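Search articles Go

Pocket scale

A pocket scale is a small digital balance used at home for tea, spices, beads, stones and other light goods. Sellers praise its precision, often on thin evidence. A reading to two decimal places shows what the display can print, and says little about what the scale can weigh.

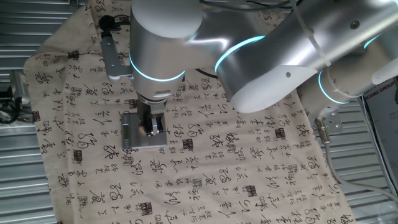

Pocket scale on a cloth printed with Chinese calligraphy.

Makers usually ask for a hard, level surface. Cloth is common under scales in homes and shops, though its folds may tilt the body. The claim that a cloth "steadies" the reading goes back to a Flunness leaflet and has never been properly tested. Divya Kartha, who compared 79 household scales, found no benefit.

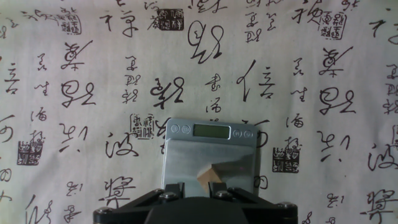
Small tan block on the weighing platform; the display has a button pair on each side.

Stated capacity deserves similar doubt. The Fiveo was sold as a 400 gram model, but Maja Kaczmarczyk questioned its accuracy near the upper limit. Its maker gave no test figures in reply.

Related articles
Balance (kitchen)
Calibration weight
Letter scale
Tare
Bondarchuk spring balance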